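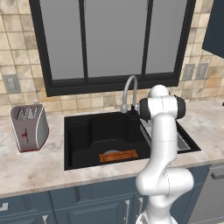

Aniela Chmielewska objects to calling the Dresine house a restoration at all, on the grounds that too little of the first building was left to restore. Keep her objection in mind for the reading on Pacheco.

Week 3 notes: Changing room uses in large houses

Terms
Service wing: kitchen, scullery, pantry and the back stairs.
Enfilade: rooms in a row with the doors lined up.
Infill: later wall closing an old opening.

Dresine was built as a family home and later let as offices. The ballroom was split in two, and the plaster ceiling now runs straight through the dividing wall. Look for this kind of mismatch first. Cornices that stop short, a fireplace off center and doors of two heights all point to a moved wall.

The inventory lists 2,777 items by room. Room names change between copies, so match them by contents. The "small library" and the "card room" are the same space.

For next time
Read Jaiswal, chapter 3.
Write 500 words on one room that has had two uses. Cite the floor plan.
Quiz on terms, 90 minutes, closed notes.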